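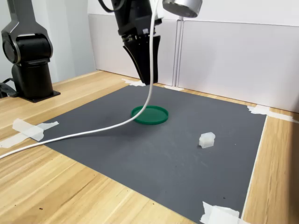 Gallier Large Desk Mat review: do you need one at this price?

By Vichien Nuchit

Gallier wants $123 for a flat sheet you put on a table. The product page has 2,819 customer ratings, nearly all of them glowing, and a good many seem to have been written the day the box arrived. I waited three months before writing mine.

The pitch is familiar. A big mat protects the wood, quiets the typing and makes a desk look tidy. I have no argument with the first part. My table came from Ratanaporn with a thin oil finish, and the bare end of it has a coffee ring I could not get out with anything sold for the purpose. The covered part is clean. But a $20 mat would have kept the coffee off too, and I know this because I used one from Jiritton before it.

Does it lie flat?

Eventually. Mine came rolled tight, and two corners stayed up for most of a week. The instructions say to warm the mat by a window and roll it the other way. I did both, then gave up and put dictionaries on it. It has been flat ever since, apart from a faint wave along the back in July, when the room got humid.

Stains and cleaning

Gallier says the surface resists marks for up to three years. I can't test that, and I doubt they did on a desk like mine. Ballpoint came off with dish soap. Curry sauce did not, at least not completely, and there is a slightly shiny patch where I kept rubbing. Crumbs show more than I expected -- you will be wiping this thing daily if you eat lunch at your desk.

Grip

Good on dry wood. On a glossy painted desk at my sister's place it crept forward a little every time she leaned on it.
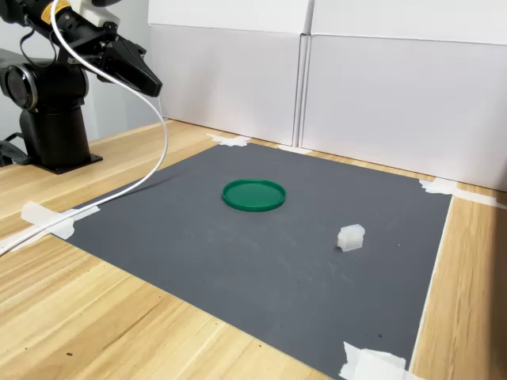 A dark gray mat on pale wood. Crumbs and lint are what to watch for with this color.

Compared with the others

The Jiritton is thinner and has a chemical smell that took days to leave. Its edges also started to curl by the second winter. The Purmont mat is closer in feel to the Gallier and costs a good deal less, though it only comes in a narrow size that leaves your elbows on bare wood. I would buy the Purmont if they made it wider.

Returns are where I lost patience with Gallier. You pay the postage, and the mat has to go back in its original tube. I had already cut mine open, as the arrow on the end cap told me to.

Verdict

A decent mat at a silly price. Wait for a sale, or measure your desk and see if the Purmont will do.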